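Moving the freezer to the garage

Jul 10, 2025

We moved the chest freezer out of the kitchen last weekend. I had been putting it off since we bought the house, mostly because the garage floor slopes toward the door and I didn't want to deal with leveling it. It took most of a morning and two trips to the hardware store.

The freezer weighs 122 pounds empty, according to the sticker on the back. It was far from empty, so the first job was getting the food out. Everything went into coolers with towels over the top. I found four bags of peas and a pork shoulder that I have no memory of buying. My aunt, Katalin Barta, came over to help and took the pork shoulder home with her.

For the floor I used rubber pads under the two front feet. One layer was not enough and three was too many. With two, the lid stays where you leave it and the bubble sits in the middle. I left nine inches behind it for air, more than the manual asks for, but the outlet is back there and I want to be able to reach the plug.

The heat is the other question. Our garage got up to 108 one afternoon last July, and a lot of freezers are not meant for that. Mine is rated for garage use up to 110, so it should be fine, though it will run more. I put a cheap thermometer in the top basket and another one at the bottom. So far they agree to within two degrees. I also bought an alarm that goes off if the power is out. It is very loud. The dog does not like it.

The kitchen looks bigger, and I can open the pantry door all the way for the first time. I have not decided what goes in the empty spot. Katalin says a small table. I would like to leave it alone for a while.

The last part of the job is sorting. Before, I put things in wherever they fit, and the oldest stuff ended up at the bottom. 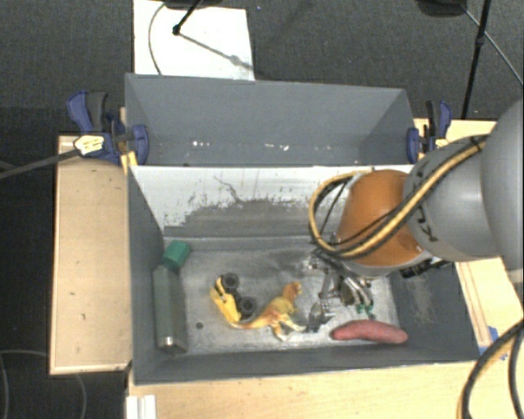 So now meat goes on the left, vegetables on the right, and bread in the basket on top. I taped a list inside the lid with a pencil on a string. We'll see if anyone else in the house uses it.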